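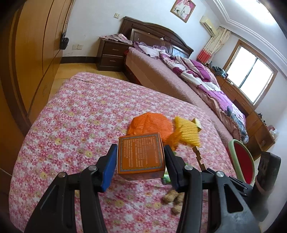

Figure 1. Small orange cardboard box with a bordered print panel.

Why print files come back: a study of job tickets in two print shops in Sirkham

Project report, Print and Media Production, December 2024

1. Background

When a customer sends a file to a print shop, the file is often not ready for printing. The shop must then write to the customer, wait for the answer and check the new file again. In our course this is called a return. The textbooks explain well how to make a correct file, but they say little on how often files are returned in a small shop and what the customer was told before sending.

I wanted to study this question because I did my practical training in a print shop and a large part of my mornings went to writing the same emails. The customers were bakeries, driving schools, sport clubs and small companies. Most of them had made the file themselves, or a relative had made it. They were not careless people. They had simply never heard the word "bleed" in this meaning.

The questions of the project were the following. What are the most usual causes of a return? Does the type of product matter? And can a better order form reduce the number of emails between the shop and the customer?

2. The shops

Two shops in Sirkham agreed to take part. Firitz is in the center of the town and prints mostly business cards, flyers, posters and menus. It has a counter where people can come in without an appointment, and many orders start there with a USB stick. Rantala is in the industrial area behind the bus depot. It makes labels and small folding cartons in short runs, and its customers order mainly by email.

Both shops use the same order program, Brallix. This was a practical reason for choosing them, because the job tickets have the same fields and can be put in the same table. In Brallix every ticket has a status history. If the status goes back from "prepress" to "waiting for customer", I counted it as a return.

3. Material and method

The shops gave me an export of their tickets without customer names and prices. After I removed the test tickets and the duplicates, there were 3,306 tickets left. Removing the duplicates took longer than I had planned. At Firitz, a ticket is copied when a customer orders the same thing again, and the copy keeps the old status history. I had to compare the creation date with the first status date to find these copies.

The reason for a return is written by the staff in a free text field. Some notes are long and clear, and others are only one word, such as "file" or "again". I read the notes and gave each of them a code. The codes were missing bleed, low resolution, wrong size, fonts not embedded, color problem, text error found by the shop, and other. If a note had more than one cause, I used the one that was written first. This is a weakness, since the first cause is perhaps only the one that the employee noticed first.

In November I also sat for three days at the counter of Firitz and wrote down what questions the customers asked when they left a file. I did not record the conversations. I asked each customer for permission, and when somebody did not want to take part I wrote nothing.

4. Results

4.1 Causes of returns

Missing bleed was the most usual cause in both shops. At Firitz the second cause was low resolution, nearly always a logo copied from a website. At Rantala the second cause was wrong size. This difference is easy to understand. A flyer has a standard size which the customer can choose from a list, but a carton has a cutting line, and the customer has to place the artwork on a template. Many customers had changed the scale of the template when they opened it in their own program – often without noticing.

Color problems were fewer than I expected. The staff at both shops told me that they usually convert the colors themselves and do not write to the customer about it, except when the color belongs to a logo. Therefore the real number of files with this problem is higher than the tickets show.

4.2 Small text on cartons

Small text was not one of my codes at the beginning, but I added it later for the Rantala material. A small carton has little space, and the customer wants to put on it the ingredients, the address, the instructions and sometimes all of it in several languages. Light text on a dark or strong background color needs special attention, because the ink can fill in the thin letters. Rantala has a minimum type size for this case, and it is bigger than the minimum for dark text on white. The rule is given in a PDF guide. In the ticket notes I found several customers who had received the guide and answered that they had not opened it.

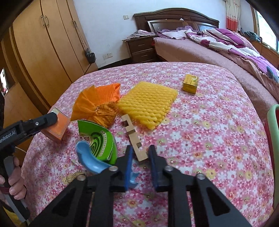
Figure 2. Household objects on a flowered pink sheet and a small orange box held just above it.

4.3 Questions at the counter

The customers at the counter asked mostly about price and delivery time. Questions about the file were rare. When the employee asked "Is the file ready for print?", people said yes. When a different employee asked "Who made the file, and in which program?", the conversation became longer and the problems were often found at once, while the customer was still there. I think this is the most useful observation of my project, although it is based on a small number of conversations.

5. The test form

Together with the shops I made a short additional page for the Brallix order form. It has two questions. The first asks in which program the file was made. The second shows a simple drawing of a page with bleed and a page without it, and the customer clicks the one that looks like his or her own file. The word "bleed" does not appear on the page.

Rantala used the page for all new carton orders during the test. Firitz used it only for online orders, because at the counter there was no time to fill it in. The staff at Rantala said that they wrote fewer emails about bleed, but that the wrong size problem stayed the same. This is natural, as the page has no question about the template. At Firitz the online orders are few and I cannot say anything certain about them.

One unexpected problem was that some customers clicked the drawing they believed to be the correct answer, and not the one that matched their file. We changed the text over the drawings from "Choose the right picture" to "Which one looks like your file?" The first text was my own mistake.

6. Limitations

The two shops are in the same town and use the same program, so the results cannot be moved directly to other places. The free text notes were coded by one person only. The test period was short, and it included the time before the holidays, when there are more orders than usual and also more new customers.

7. Further work

Rantala would like to have a template check inside Brallix, which would compare the size of the uploaded file with the size of the cutting line before the order is sent. According to the support pages of the program, this can be done with an add-on, but I did not have the access rights to try it. The code list and the text of the additional page are given in the appendix, and both shops have agreed that other students on the course may use them.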